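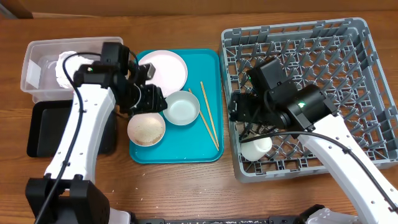

Friday, late afternoon. Bussing task, entry for Celeste and whoever else picks this up in September.

OK, so we have a result, and I'm writing it down before I talk myself into tidying it up too much.

Quick recap, mostly for me. The task is clearing a used meal tray: leftovers go in the clear bin, dishes go in the gray rack. Two arms, teleop demos, one policy trained on the lot. We closed the demo set on 391 episodes, which is more than I wanted to collect and fewer than Celeste asked for (she wanted 500 and I wanted a weekend). The question all week has been whether it matters WHO demonstrates, or really how they demonstrate. Celeste and I drive the arms very differently. I do one thing, finish it, then do the next thing. She gets both arms going at once and it looks great when it works!

So the comparison was three training runs, same architecture, same number of steps:

Run A: my episodes only, one arm moving at a time.
Run B: Celeste's episodes only, both arms busy.
Run C: everything mixed together, no label saying whose is whose.

I would have bet lunch on C. More data, more variety, all that. C was the worst of the three. It would start out sequential like me, then about halfway through the tray the second arm would wake up and begin some Celeste-ish move, and the two of them would hover. Just hover! I sat through one rollout where both grippers dithered over the bowl until the timeout. I think the policy is averaging two plans that don't average, and once it's in between them there's nothing in the demos to pull it back out.

A was slow and boring and finished most trays. B was faster when it finished, but it fell apart on the chopsticks a lot more often. My guess is that her chopstick grasps happen while the other arm is still carrying something, so the wrist camera view is different every time.

Then on Wednesday night I tried the cheap fix, which is the actual point of this entry. Run D is the same 391 episodes as C plus a style token at the start of each one. Two values, "seq" and "par". That's it, no new collection. At test time you pick one and hold it for the whole episode. And the hovering went away. Asking for seq gave me something a bit better than A, and asking for par gave me something clearly better than B, chopsticks included. So the mixed data does help, as long as you tell the model which kind of episode it's in.

I ran 28 trays per condition, which isn't a lot. The gap between C and D is big enough that I believe it. The gap between A and D-seq I do NOT believe yet, and Celeste, please don't put it on a slide.

Things that bugged me, in no order:

Chopsticks. Still the hardest item on the tray in every run. When they lie close to parallel the gripper sometimes takes both, which is fine, and sometimes takes one and nudges the other under the rim, which is not fine. Scoring question: does picking up both at once count as one success or two? I've been counting it as two. Write this in the protocol.

Residue. The bowls with rice stuck to them are a different task from the clean ones, and we've been pretending they aren't. The dump motion over the bin gets rid of the big stuff and leaves the rest. I've been scoring "bowl in rack" regardless of what's still in it. Fine for this comparison, not fine for the write-up. We also get crumbs on the table after some resets and I've stopped wiping them between every trial, because the demos had crumbs too. If anybody objects, speak up now.

Rack. The policy likes the near side of the rack way too much. I went back and looked, and yep, so do I. The cup especially ends up toward the near left corner almost every time, in my demos and in the rollouts. If we want it to fill the rack sensibly we have to demonstrate filling the rack sensibly, there's no way around it.

Cables. Lost a good part of Tuesday morning to the right arm stopping short on long reaches. It was the cable slack. Re-dressed it, reran everything from that morning, threw out the old numbers. Left arm is OK but check it before you start.

Checkpoint timing. I used the last checkpoint for everything. Spot-checked D five checkpoints earlier and it behaved about the same, so I left it alone.

To do next week:

- Rerun C with a different seed. One bad seed would be embarrassing.
- D with the token dropped at test time. Does it hover again? If it does, that's our figure.
- Nadine Aoun offered to drive some episodes. She's never done this tray, so a third style, or maybe just a third amount of patience. Try giving her no instructions at all and see which token her episodes look like.
- Collect 300 fresh frames for the wrist camera check Celeste wants, both arms, bowls dirty and clean.
- Fix the scoring sheet (see chopsticks, see residue).

Config for D is in the shared folder next to C, the only diff is the token line. Rollout videos are still copying over and should be there by six.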